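Descaling and the kettle by the sink

Clillow, kitchen works, part 4

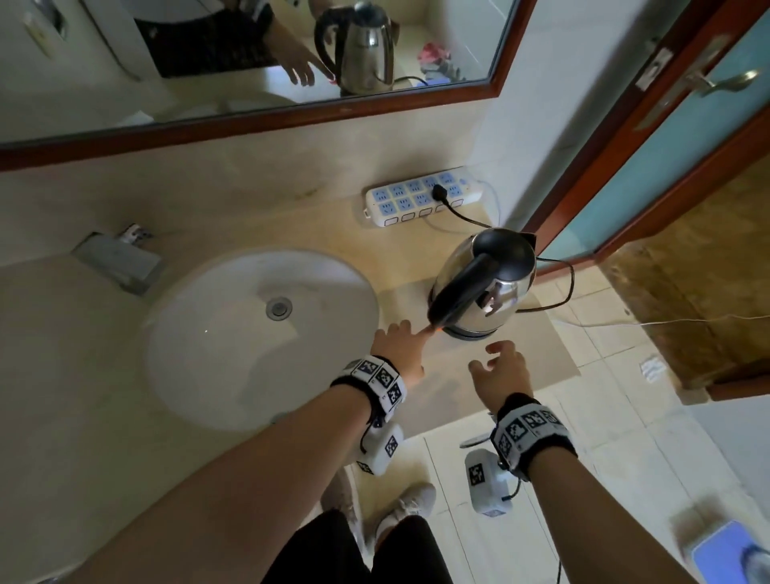

Tahsin Chowdhury wrote under the last post that a kettle next to a washbasin was asking for trouble, and that he would sooner go without tea until the kitchen was finished. Amos Mahmoud replied to him that hotel rooms have done it for years. I have thought about both comments and changed a few things, so this post covers the kettle, the power, the water and the scale, in that order.

For anyone starting here: the kitchen at Clillow has no worktop, no sink and no usable outlets until the new cabinets arrive from Stosa. Hot drinks, instant noodles and anything else that needs boiling water have moved to the bathroom counter. The counter is the only flat surface in the flat at a sensible height with water beside it.

The kettle

It is a plain stainless steel model with a black base, black handle and black lid. The indicator light is low on the handle, orange when it is on. I like this position. On my previous kettle the light was under the base and could only be seen by bending down, and I twice walked away from it without having switched it on.

Capacity matters less than minimum fill. Most of what I boil is a single mug, and a kettle with a high minimum line heats water that is then thrown away. Mine will do one large mug without complaint. I measured the mug once with a kitchen scale and now fill by eye.

The lid is the weak point. It opens far enough to fill from a jug, but the faucet spout is low over the basin and the kettle does not fit under it upright. Tilting it works up to a third full. Past that the water runs back out toward the handle, where the electrical parts are. I stopped doing it after the first day and bought a one-liter plastic jug from Tikico. The jug goes under the faucet, the kettle stays where it is, and the basin catches any drips from the jug.

Power

The kettle is plugged into a strip at the back of the counter, against the wall. The strip has blue sockets in two rows and individual switches along the front edge. I would prefer a wall outlet at counter height, but the bathroom has one outlet and it is on the far side of the door.

Changes made after Tahsin's comment:

The circuit is on a residual current breaker. I had assumed this. Shahab Mazandarani, who is doing the electrical part of the kitchen, tested it with his own meter and it tripped as it should.

The kettle is the only heavy load allowed on the strip. The hair dryer is used in the bedroom. The rating printed on the underside of the strip covers the kettle with some margin, but it does not cover both.

The cord runs from the kettle directly back to the strip and never across the basin. The spare length is wound under the base, which has a channel for it.

The switch for that socket is off whenever the kettle is off. When the shower is in use the strip is unplugged and goes into the hall closet.

Shahab's opinion is that this is acceptable for a few weeks and that he would not want to see it in six months. I agree with him. The real fix is the kitchen.

Steam

The mirror above the counter is wide and has a dark reddish-brown wood frame. The first few boils fogged the glass and left beads of water along the bottom rail of the frame. Wood that gets wet and dries several times a day will start to lift at the joints, and the mirror is staying when the work is done, so I wanted to avoid that.

Two things helped. Turning the kettle so that the spout faces into the room sends the steam away from the glass. Starting the extractor fan before the kettle, instead of after it, clears most of the rest. I also wipe the bottom rail with a dry cloth in the evening. There has been no fogging to speak of since.

Scale

The water here is hard. With the filter jug packed away with everything else from the kitchen, the kettle had a visible white ring after 7 days and loose flakes in the bottom soon after that.

I use citric acid. Vinegar also works, but the smell stays in a small bathroom and I found I could taste it in the next two boils. The procedure:

Fill the kettle halfway and dissolve 25 grams of citric acid powder in the water.

Bring it to a boil, switch off, and leave it for half an hour with the lid closed.

Pour it down the basin slowly, with the cold faucet running.

Rinse twice, boil a full kettle of clean water, and discard that too.

Do not put citric acid solution on the counter if yours is marble or another limestone. It etches quickly and the mark does not polish out with a cloth. I put a folded towel under the jug and the kettle during descaling and wipe up splashes at once.

The chrome faucet gets the same water and the same scale, mostly at the edge of the flat spout. A cloth dampened with the leftover solution, held on for a minute and then rinsed off, takes care of it.

Tea, for those who asked

Black tea gets water straight off the boil. For green tea I want something nearer 80 degrees Celsius, and this kettle has no temperature setting. I boil it, open the lid and wait. I put a probe thermometer in it with the lid open and a half load of water, and it fell to 90 faster than I expected and then slowed down considerably. Pouring into a cold mug and then into the pot is quicker than waiting and gives a similar result.

The tea itself is from Nanayakkara, the loose broken-leaf one in the large bag. It lives in the bedroom in a sealed tin. I kept it on the counter at first and it picked up soap.

What is left to do

The cabinets are now promised for January. Plumbing comes first, then the wall outlets, then the worktop. Nilmini Bhattacharjee has offered me her old induction plate in the meantime. I have turned it down, as it would need a second circuit and I do not want to cook in the bathroom.

Part 5 will be the drain slope under the new sink, which was wrong on the drawing and has been redrawn – I will post both versions with measurements.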